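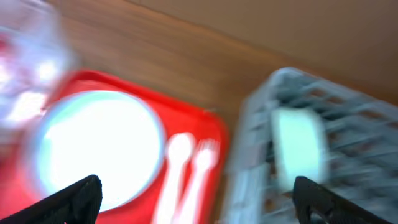 Table setting trays: your questions answered

We get a lot of letters and messages about our red place-setting trays, and many of them ask the same things, so we've gathered the answers on one page. If you have a small person at home who is learning to set the table, or a classroom full of them, make yourself a cup of coffee and have a look through. The answers run a little long in places – we do like to be thorough!

What is the printed pattern for?

The white shapes show a child where things go. The big circle is for the plate, and the spoon and fork each have their own outline to the right of it. Children who can't read yet can still match a shape to an object, and most of them love doing it. Many families start with just the plate and bring in the spoon and fork once that's going smoothly.

I was taught that the fork goes on the left. Why are they both on the right?

You were taught perfectly well, and so were we. With young children we like to keep the utensils together on one side, because it gives them one place to look and one place to reach. When your child is ready for the grown-up arrangement, take the tray away and set the table together the way your family does it. We've heard from lots of parents who worried about this, and the switch usually takes a dinner or two.

Where do the bowl and cup go?

Wherever suits the meal. We usually put the bowl below the plate and the cup below the utensils, and there's a setting done that way just underneath.

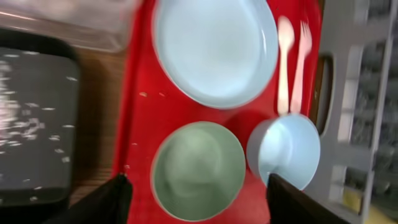

Plate, bowl and cup on a red tray, with the spoon and fork side by side.

Some families would rather have the cup up at the top, out of the way of sleeves, and that's a very sensible idea if you have an enthusiastic soup eater. Pick one spot and stick with it for a few weeks so your child can get used to it.

Do I need to buy your dishes to go with the tray?

Not at all. Use what you have. If you're looking for something new, the Cillelley children's plates and bowls come in soft blues and greens that show up nicely against the red, and Derkier makes a small cup that little hands manage well. A plate from the back of your cupboard will do the job too. Just set it on the circle before you start, to see that it isn't so wide that it covers the spoon.

How old should my child be?

We suggest starting at 4, though plenty of younger brothers and sisters insist on joining in, and we wouldn't dream of stopping them. Stay close by, use plastic dishes, and let them carry one piece at a time.

How long should a practice session last?

Keep it short! Gianni Costa, who answers our mail and has set more pretend tables than anyone we know, likes to stop after 20 minutes even when things are going beautifully. Children come back more happily to a game that ended while it was still fun. Of course, if it's part of getting dinner ready, it takes as long as it takes.

Can clearing away be part of the game?

Oh, please do make it part of the game. Stand a dish rack next to the tray and have your child move the pieces over when the meal is finished, cup first, then the utensils, then the bowl and plate. After that the tray gets a wipe. Crumbs like to settle between the dishes, so lift everything off before you bring out the cloth.

How do I wash the tray?

Warm water, a drop of dish soap and a soft sponge. Please skip the scouring pads – they'll dull the surface and wear at the printing. Dry it with a towel and store it flat.

My tray arrived scratched. What should I do?

We're so sorry! Write to us within 60 days of delivery and tell us your order number, and we'll send another. You don't need to mail the first one back.

Do you offer a classroom set?

Yes. Ask for item 1510, which comes packed in a Cludov storage box with a lid. Schools can pay by invoice. New classroom stock comes in every March, and we're happy to put your name on the list before then.

Can I visit you and see everything in person?

You can, and we'd love the company. Our showroom is upstairs from the Caputo bakery, so do come hungry. Ring the bell by the side door and give us a minute to get down the stairs.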